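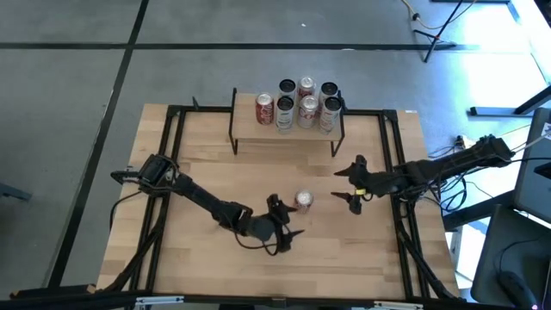
Drinks cans on the butcher-block table, with the small shelf at the far edge.

Tivutance Community Kitchen — progress report to the Stundetti Fund
Friday, March 31, 2023

Grant period: second quarter of the award

Summary
The evening cooking course is running and the first group has finished. Spending is slightly under budget. One item, the replacement extractor hood, is behind schedule and we are asking for an extension on that line only.

Courses
The first course had 13 places and all were taken. Each group meets for four evening sessions covering stock and soup, dried beans, bread, and using up leftovers. We moved bread from the second session to the third after people told us they wanted something they could put on the table the same week. The second course opens after Easter and has 22 names on the waiting list, so we plan to split it into two groups and run them on different evenings.

Attendance dropped in February when the Barbieri Street bus was rerouted. We now start half an hour later, which suits the new timetable, and numbers have recovered.

Equipment
The ovens paid for under the grant were installed by Prondateck and passed inspection. The knives, boards and stock pots are all in use. We bought two fewer stock pots than budgeted and put the difference toward storage tubs with lids that fit.

The extractor hood has not been delivered. The supplier changed the model and the new one needs a wider duct. We have a revised quote and it is within the original figure, but the fitting cannot be done until the landlord agrees to the work on the outside wall. Until then we keep frying off the menu.

Spending
Food costs are higher than we forecast, mainly flour, oil and eggs. Printing costs are lower — we now hand out one recipe sheet per session instead of a booklet. No money has been moved between budget lines without your approval.

Next quarter
Run both groups of the second course. Get the landlord's consent and book the hood fitting. Write up the recipes from the first course and send you a copy with the next report.

Request
Please confirm in writing that the extractor hood line can be carried over to the next quarter.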